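Search this site

Newsletter: get new posts in your inbox. No thanks / Sign me up

Wrist cam week, or how I spent my Monday under a robot arm

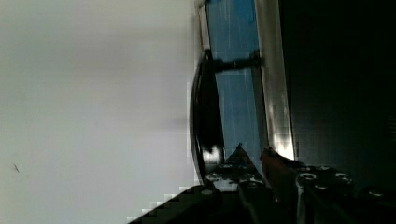

Wrist view with the black gripper along the bottom and the orange-brown finger pad standing up next to the silver strip.

So the Dromstead cell is back up and I promised a few of you I'd write down what I did, mostly so that future me can find it with the search box instead of taking the whole wrist apart again!

Quick catch-up for anyone new. The cell is one arm, one gripper, one small wrist camera and a bench, and I look after all of it, which mainly means I vacuum it and get texts about it. It had been dropping grips since the start of May. Every drop gets logged as a "soft close," meaning the fingers got where they were told to go but the motor never felt anything push back. We were at 37 soft closes for the week when I finally gave in and blocked off a day.

My first guess was the pads. It's always the pads. They wear smooth right at the contact patch and you can't really see it, you have to drag a fingernail across and feel for the slick spot. I pulled both, and yes, slick, and one of them had a bit of a lip where the edge had rolled over. I had a set of spares from Stelmakh in the drawer (bought last year, felt very organized, then forgot I owned them) so those went in. If you're doing this yourself, clean the finger faces with alcohol first and let them dry while you go get coffee. I skipped the coffee the first time I ever did this job and had a pad creep sideways on me two days later.

New pads, powered up, ran the test pick. Soft close. Great.

Second guess was the screws that hold the finger brackets. I use a little paint pen mark across each screw head so I can tell if one has moved, and two of them had. Not a lot! Maybe the width of the line. But a small wiggle up at the bracket turns into a much bigger one out at the tip, and that pointed tip is the part doing the delicate work. Out they came, threads cleaned, a dab of the medium threadlocker, back in with the torque driver. Please don't use the strong stuff up there. I did that on the old Utness gripper and ended up standing over it with a heat gun, saying things.

Then the zero. This is the part I always want to skip, and it's the part that fixed it. Once you change pads, the fingers meet in a slightly different place, so the number the controller thinks means "closed" is wrong. On ours you jog the fingers together slowly until they just kiss a slip of paper, read the encoder count, and type it in. The old value had been sitting in the config file since before I started. The new one is 2,698. I wrote it on tape and stuck the tape inside the cabinet door, next to the other tape.

Last job was the camera. It's tiny and it sits so close to the gripper that everything shiny throws light straight back at it, and you can see all those white speckles across the top of the plates up there in the photo. I used to fight that with the exposure setting, but turning it down makes the dark stuff vanish completely, and our gripper is almost all dark stuff. Now I leave exposure alone and check three things: lens wiped, mount screw snug, cable with enough slack that it doesn't tug when the wrist rolls over. The cable was tugging. I moved one zip tie and gave it a bit more loop, and the jitter I'd been blaming on software for a month went away. I'm a little embarrassed about that one.

I let it run the test pick on repeat for 24 hours after that and got 2 soft closes, both in the first stretch before the threadlocker would've cured. I can live with that.

Things I'm adding to the regular list: fingernail test on the pads, look at the paint marks, roll the wrist through its full travel and watch the cable. Takes less time than reading this post.

Still to do is the Likdale arm in the other room, which has the same gripper and, I'm guessing, the same two screws. Also I'm out of spare pads now, so if anyone has found a good sheet material to cut their own from, tell me in the comments. I tried a bike inner tube once and it was better than you'd think for an afternoon and then it was awful.

Share this post
24 likes
2 comments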